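Guardar collares y colgantes sin que se enreden

Los collares de cuentas y los colgantes con cordón se enredan siempre que comparten cajón. Para tenerlos a mano basta una caja de cartón baja, sin tapa. Yo recorto las solapas con cúter y dejo las paredes cortas, para meter la mano sin tropezar. Los bordes quedan algo ásperos – se pueden forrar con cinta de papel.

Conviene trabajar encima de una manta. Las cuentas no ruedan y, si cae una pieza de jade, no se golpea. Los collares largos de madera van a un lado y el colgante de cordón rojo a otro. 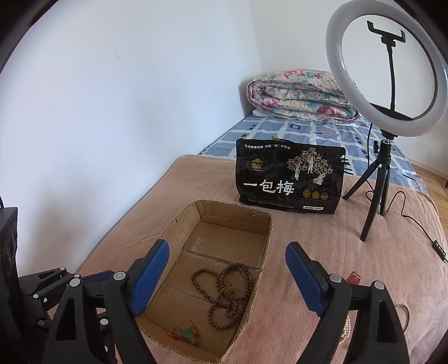 Una lectora comenta que ella hacía lo mismo y que los cordones finos acababan igualmente metidos entre las cuentas, hasta que empezó a guardarlos en sobres de papel. Es buena solución para los que se usan poco.

Para desenredar, primero se saca lo más largo. Se coge el collar por un solo punto, se levanta despacio y se deja colgar para que las vueltas se separen por su peso. No hay que tirar de los extremos. 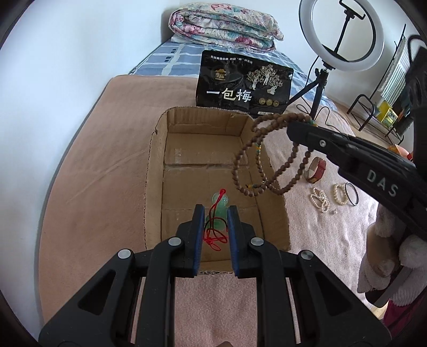 Con los cordones anudados hace falta más paciencia. Se afloja el nudo con un palillo, nunca con tijeras, y se estira el cordón sobre la manta antes de guardarlo. Las perlas van aparte, en una bolsita de tela, porque la madera y el metal las rayan.

Reviso la caja en junio y paso un paño seco por las cuentas.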